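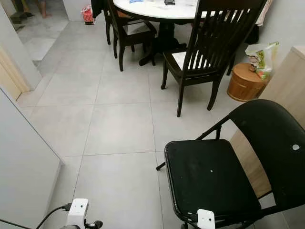 Dining end. Pedestal table, two dining chairs, folding chair, wood bucket with lid.

August, entry started 14:10. Vestham seating and tables, house check before the pieces go on the list. Sekar has the old sheet; this replaces it.

Pedestal table. Top is white marble pattern, round. Base is the flared type with splayed feet, very dark brown. Set a level across the top in two directions, bubble inside the lines both ways. Pushed down at the rim over a foot and again between two feet. Slight movement between feet, none over a foot. Retightened the center bolt a quarter turn, movement gone. Check again in a week.

Dining chairs. Both sit flat on tile. Joints between back rail and slats are tight by hand. Seat cushions are light and will show everything; Nele wants washable covers and I agree. Did not weigh these.

Folding chair. Black, padded seat, tube legs. Worst of the lot for wear. Front edge of the seat is rubbed to lighter patches along the rim, and there are small white specks and scuffs on the pad. Wiped the pad with Cillia at the standard dilution, one pass, soft cloth. Scuffs reduced, specks unchanged. Did not go to a second pass. Frame opens and closes without catching. Keep for use, not for the list.

Floor. Large square tiles. Grout lines sit a little below the tile face and a narrow chair foot will find them. Any rocking test has to be done with all four feet on tile face or the result means nothing. Willy's note from last time (chair "unstable") was probably this. 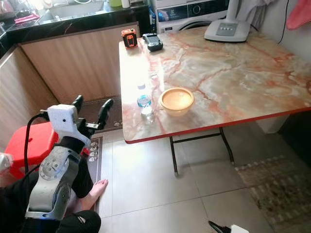

Folding table, onyx-pattern top, red edge band. Bottle and bowl at the front left.

Folding table. Height to top face 78 cm with legs locked. Old sheet says 80. Measured twice, same corner, then the opposite corner, 78 each time. Correct the sheet. I think the 80 came from the Hollmann catalog and was never measured.

Edge band is thin and glossy. Ran a fingernail along the front and right sides, no lift. Not checked on the other two. Black metal legs and crossbars underneath, crossbars straight by eye.

Water test on the top: 100 ml poured in one spot, left 400 seconds, wiped dry. No mark, no swelling at the band. The pattern is busy enough that a faint ring would be hard to find, so I looked at it from low down with a lamp. Still nothing.

Open:
Ask Arne whether Clomex still supplies the red band by the roll.
Covers for the two cushions, Nele.
Hinge locks on the folding table, both ends, under load. Detlef has the weights.
Wood bucket is not on any sheet. Leave it off until somebody says otherwise.

Stopped 16:35.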